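Ticket 397: Tape grid on the long worktable lifting, paper underneath creeping
Queue: Rooms and furniture
Opened by: Evanthia Rallis
Date opened: June 24, 2026
Priority: Low (I put High, the form changed it back)
Status: Closed, reopened, closed with a grumble

Problem as reported

The blue tape grid on the long worktable won't stay down. Strips come up at the ends, usually overnight, and by morning there is a little blue tongue sticking up for the first sleeve of the day to catch. When a strip comes up it brings a layer of the covering with it, so what we then have is a fluffy patch where a corner of a cell used to be. The blocks don't sit flat on fluff.

Second complaint, possibly related: the cells have stopped agreeing with the layout sheet. The sheet says where each coloured block goes, by row and column. Two people following the same sheet have been putting the same block in different places, and both of them have been very sure about it.

What I tried before opening this

Pressed it down with a thumb. Pressed it down with a ruler, which felt more professional and lasted just as long. Put a fresh strip on top of the old strip, and can now report that tape sticks beautifully to tape and that the pair of them then come up together.

Reply from Facilities

Thanks for the ticket. Could you confirm (a) which tape, (b) what is under it, and (c) whether the table has been cleaned recently and with what. Please also confirm you have tried pressing it down.

My reply

(a) Narico, the 2000 series, from the bottom drawer. (b) Kraft paper, then table. (c) The spray bottle marked Pastor was used along the edges last week by somebody wishing to be helpful. (d) See above under thumb.

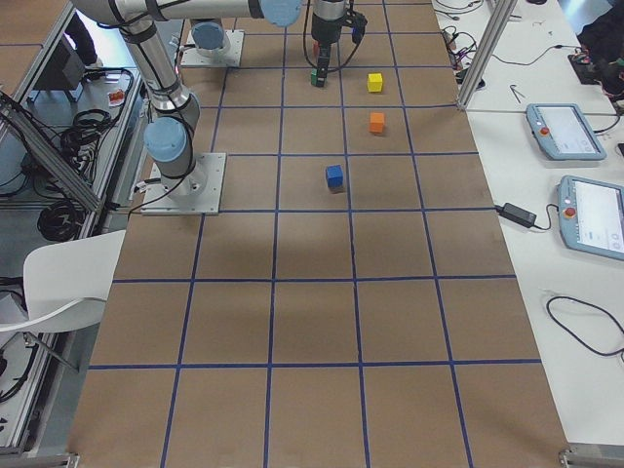

I should add that the long strips were put down first, by eye, starting at the end by the door and working away from it. I was there. At the time it looked very straight. We had a tape measure, and it spent the afternoon in its case being saved for something important.

Reply from Facilities

The spray leaves a film and your tape will not like it. Suggest you lift the worst of the strips, wipe with a dry cloth, wait, and lay again. On the disagreement about placement, this sounds like a question for whoever wrote the layout sheet.

I wrote the layout sheet.

Log of work done

Step 1. Lifted the bad strips slowly, pulling back low along the surface. Pulled upwards, they take the paper with them. I know this from the first one.

Step 2. Wiped with a dry cloth. Waited. The instructions on the roll say to wait without saying how long, so I had a coffee, which came to about 5 minutes.

Step 3. Relaid the strips in short lengths, crossing piece first, long piece over it, pressed hard where they meet. The crossings are where it goes wrong if it's going to. Two layers there, an edge on every side, and everybody's cuff goes over them.

Step 4. Rubbed every strip down with the back of a spoon. Clinuvico sell a proper roller for this and I have seen the price. The spoon is from the kitchen and has gone back to it.

Step 5. Read my own layout sheet. It says "count from the left". It does not say from whose left. People stand on both sides of the table. I have corrected the sheet in pen and would prefer not to discuss it further.

Step 6. Put blocks out and checked the lines again with something on them. 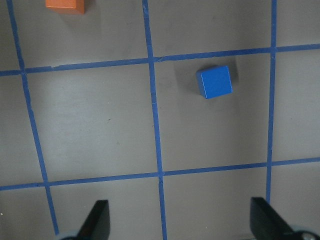 Blue cube well inside its cell, orange block further up. Joint still showing near the left end of the upper strip.

Outcome

Holding so far. A few edges are still a bit ragged, because I tore the tape by hand and did not go and find the scissors. The lines lean slightly. I have decided that the rule is the block goes inside the cell, and inside is inside whether or not the cell is a true square. Anyone wanting true squares is welcome to the tape measure, which is as good as new.

Ticket closed by Facilities.

Ticket reopened by me

The joint near the left end wants watching. There's a small notch where the two pieces meet, and I have caught myself picking at it twice, which is presumably how the last lot started. Can we have one unbroken length there next time – and a roll that hasn't been living at the bottom of a drawer?

Reply from Facilities

Stores carry Brutance, which is stickier. It is also a good deal worse for paper when you take it off. Your choice. We can send up 3 rolls.

My reply

Send them, please. I'll try one on a spare bit of kraft paper before it goes anywhere near the table. Whoever has the Pastor bottle, it lives under the sink, and I would like it to go on living there.

Status: Closed. Rolls on order.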